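Old office computers to be stripped and rebuilt at Waltham workshop

9 Jun 2022

A workshop in Waltham has started taking apart 110 desktop computers handed over by an office supplies firm, with the aim of getting as many as possible back into use by the end of August.

The computers came from Prodier, which is replacing the machines at its head office and in its warehouse. They would otherwise have gone to a scrap merchant. The work is being done by Otar, a repair business based in a former shoe warehouse on Pettigrew Lane.

Štěpánka Ševčík, who runs the workshop, said the computers were old but solidly made, and that most of the faults found so far were small ones.

"People see a big black tower and assume it's finished," she said. "A lot of the time it wants a new drive, a clean and a bit of memory. The case and the power supply will often go on for years."

Each computer is laid on its side and the panel taken off. The hard drive is dealt with first. In this type of case the drive sits in a blue plastic caddy with a rail down each long side, and the caddy slides into a metal cage held by a latch. No screws are needed to get it out, and this saves a good deal of time over a large batch.

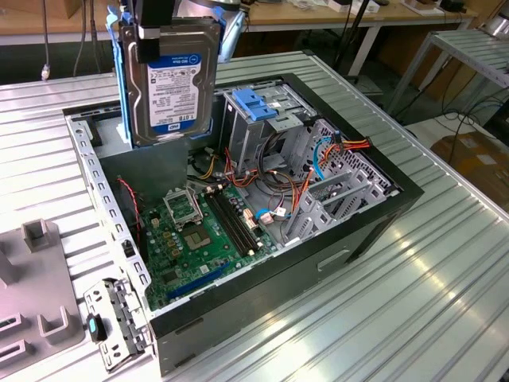
Every drive is wiped before anything else is decided. Those that pass a health check afterwards are put back into a finished machine. Those that fail are crushed, and Prodier is given a list of the serial numbers for its own records.

Ms Ševčík said the wiping took longer than all the other jobs put together. A large drive can be left running overnight, and the workshop has only so many places to plug them in.

"We don't hurry that part," she said. "The firm has trusted us with its drives and there are names and addresses on them. If one fails the wipe, it gets crushed. We don't try again to save a few pounds."

Once the drive is out, the memory is removed and tested, then the processor is lifted from its socket and the old thermal paste cleaned off. Bare sockets are treated with care. The contacts inside can be bent by a fingertip or a dropped screw, and a bent contact usually means the whole motherboard has to be written off.

Expansion cards are pulled out next. Some of the Prodier machines had extra network cards fitted, which the new owners are unlikely to want. These will be sold to pay for parts. The blue plastic clips at the back of the case, which keep the cards in place, are checked for cracks. Replacements are hard to find, so good clips from scrapped cases are kept in a tub by the door.

Cables are left in the case where they are sound. Ms Ševčík said the data leads were the most common cause of a computer being reported as dead when there was nothing much wrong with it.

"Somebody gives it a knock moving desks and the lead works loose," she said. "Then it won't start and it goes in a cupboard for two years."

The finished computers will go to homes and community groups in the area. Applications are being handled by Lenka Vávra at the Pettigrew Lane Advice Centre, a few doors along from the workshop. She said demand had been high since the scheme was announced, mainly from parents with children at secondary school and from people looking for work.

"Nearly every job form is online now, and you can't fill in a long one on a phone with a broken screen," Ms Vávra said. "We had a man come in three times in a week to finish the same application. He'd be much better off doing it at his own kitchen table."

Applicants do not have to be on benefits, but they will be asked to confirm that there is no working computer at home. Each household can have one machine. Groups such as lunch clubs and after-school clubs can ask for up to 3.

The computers are free. A keyboard, mouse and screen will be supplied where they are available, although Ms Vávra said screens were in short supply and she would be glad to hear from any firm with spare ones. They need to be in working order and have a power lead with them.

Otar has carried out work of this kind before, but on a smaller scale. Its usual trade is laptop repairs and data recovery, and most of its customers bring in one item at a time. To make room for the Prodier batch it has rented a second unit in the same building, fitted with metal worktables and extra sockets.

The cost of the project has been put at over £2000, most of it for solid state drives and memory. Prodier is meeting half of that and the rest will come from the sale of spare parts. Staff time is being given by Otar without charge.

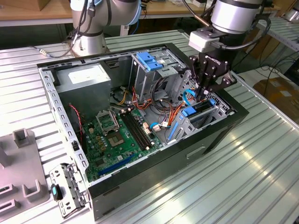
Can people bring their own old computer to be repaired under the scheme?

The free work covers only the Prodier machines. Otar will look at other desktops at its normal rates, and anyone who simply wants to give a computer away can leave it at the Pettigrew Lane front desk during opening hours, as long as they sign a form agreeing to the drive being wiped or crushed.

Ms Ševčík asked people not to remove parts before dropping a computer off. Machines without a drive are welcome, but she would like the caddy or bracket that held it to be left in the case. She also asked that side panels be kept with the computer they came from. Panels from different makers rarely fit one another, and a computer cannot be given out with its inside showing.

Very old machines, and any that have been stored in a damp shed or garage, are unlikely to be worth repairing. They will still be accepted and broken up for metal. The workshop cannot take printers, televisions or the heavy glass monitors that were common before flat screens.

The rebuilt computers will be set up with a free operating system and an office package. Ms Vávra said the advice centre would run a short session for anyone collecting a machine, covering how to connect to the internet, how to set a password and how to save files. Those who cannot get to the centre can ask for a printed guide instead.

She said some people had been worried about being left with a computer they could not keep going. Otar has agreed to repair or swap any machine that breaks down in the first year, provided it has not been dropped or had liquid spilled on it.

"It has to be something people can rely on," she said. "If it packs up after a month and there's no help, they're back where they started and they've lost their work as well."

A spokesman for Prodier said the company had previously paid to have its old equipment collected and had little idea what became of it. He said staff had asked for the computers to be put to use locally — several of them live within walking distance of the workshop — and that the laptops used by the sales team would probably be offered to Otar when they are next replaced.

The first computers are expected to be ready to collect in the next few weeks, with the rest following in small batches. Households with school-age children will be dealt with first so that the machines are in place before the new term.

Not all of the towers will make it. Where a motherboard has failed, the case, power supply and cables will be kept for use in other machines. Ms Ševčík would not put a figure on how many she expected to save, saying that she would know better once more of the lids were off.

Application forms can be picked up from the Pettigrew Lane Advice Centre or from the front desk at Otar. They should be returned to Ms Vávra at the centre, with a daytime telephone number. Applicants will be told by phone or letter when a computer is ready, and will need to bring proof of address when they collect it. Delivery can be arranged within Waltham for people who are unable to carry a tower home.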